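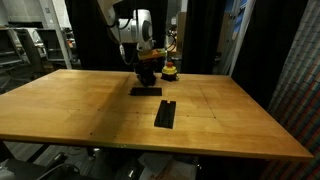 Isier Writers House / Print & Chapbook Desk

Serra Long-Reach Chapbook Kit

In stock. Ships flat in one box. $67 plus shipping, local pickup free.

Everything for making a stapled poetry chapbook at home, minus the poems and the paper. Same kit we lend out for the spring chapbook class, so if you took that, you know it already. New version has the longer arm and a better folding bone. Rest is the same.

What's in the box

Serra long-reach stapler, steel arm, adjustable stop
Box of 800 staples, 1/4 inch
Folding bone, rounded both ends
Awl with cork
Two needles and a card of waxed linen thread (off-white)
Sewing template for pamphlet stitch, 3 and 5 hole
Printed guide, 8 pages, which is itself a chapbook so you can take it apart and see
Page order sheet, blank, copy as many as you want

Not in the box: paper, cutter, anything for the cover. See below for covers.

Who it's for

Poets doing small runs. Twenty copies for a reading, fifty for a release, that kind of thing. Teachers too, a class set of two or three kits gets a whole room through an anthology in an afternoon if the pages are already printed. If you want to do perfect binding (square spine, glue) this is the wrong kit, look at the Orkley press further down the shop.

Size and reach

Arm reaches 11 inches from the front edge to the staple. So a letter sheet folded in half, no problem, either direction. Legal folded in half, fine. Tabloid folded to letter size also fine. Bigger than that, broadsides and so on, no.

Thickness: the guide gives a sheet count for regular copy paper plus a cover. Heavier text paper, take a few sheets off that. If the staple legs come through short and don't close, you have to many sheets. Take some out or go to thread.

Staples

Standard size, any office store has them. You do not need to buy ours. Refills are in the shop anyway because people kept asking. Brass color looks nicer on a dark cover, we sometimes have those, ask.

Please don't use the 1/2 inch ones. They jam the head.

Page order

The thing everyone gets wrong. A folded book prints out of order, page 2 is on the back of page 1 but page 1 shares its side with the last page. The blank sheet walks you through it. Fill it in pencil. Fold a dummy first out of scrap, number every page by hand, then unfold and copy down what you see. Takes ten minutes and saves you a reprint.

Total pages has to divide by four. If you have a poem too many, cut a poem. If you have a blank left over put your thank-yous there, or leave it blank, blank is nice at the back.

Watch long lines. A half-letter page is 5.5 inches wide and after margins you have maybe 4 to work with. Whitman types will suffer. Turn the book sideways or drop the type size a little, but not under 9 point, people read these in bars. 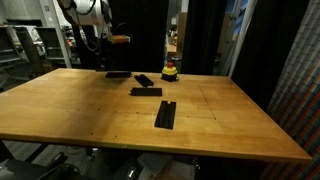
Margins: leave more on the inside than you think. Once it's stapled the gutter eats into the page, and the middle sheets push out past the outer ones. That's called creep. On a thin book you can ignore it. On a thicker one trim the open edge after stapling, one clean cut, sharp blade, metal ruler.

Covers

Card stock, 65 to 80 lb, folds well by hand. Score it first with the bone, then fold along the score. Grain should run parallel to the spine or it will crack, espcially dark colors. Not sure which way the grain goes? Bend the sheet gently both ways. The easier bend is the grain.

We sell cover packs in four colors: gray, cream, brick, dark green. Brick is out until November.

Thread instead of staples

Three-hole for short books, five-hole for taller ones. Template is marked for both. Punch from the inside out, start sewing from the inside if you want the knot hidden, from the outside if you want the tails showing. Cut thread two and a half times the height of the spine. Wax is already on it.

Slower than stapling, obviously. Looks good for a short special run, signed copies and such.

From people who use it

"Did the whole run of Briria on mine, kitchen floor, one evening. Only wasted four covers." Hưng Cù, on his second chapbook

"The stop on the arm is the part I care about. Set it once and every staple lands on the fold." Corrado Sanna, teaches the Thursday-free version of our class, the online one

Borrow before you buy

Members can borrow a kit for two weeks. Deposit is the price of the kit, you get it back when the kit comes back with the awl in it. The awl goes missing more than anything. Borrowed kits come with a part-used staple box, so bring your own if it's a big run.

If you borrow one and decide to keep it, we just keep the deposit and call it sold. No form.

Returns and parts

30 days, unused. If the stapler jams: open the head, pull the track back, tip the loose staple out, close. Do that before you write to us please. If it still sticks, send it back and we'll swap it.

Spare parts: spring, stop screw, thread card, needles. All in the shop under Small Stuff.

Shipping

Goes out twice a week. Box is long and thin, won't fit most apartment mailboxes, so give us an address where somebody can take it in. Pickup at the print desk, 2 p.m. to 6 p.m., ring the lower bell.

Class sets of three or more, write first, we'll knock the shipping off.

Also in the shop: Orkley tabletop press, cover packs, staple refills, broadside tubes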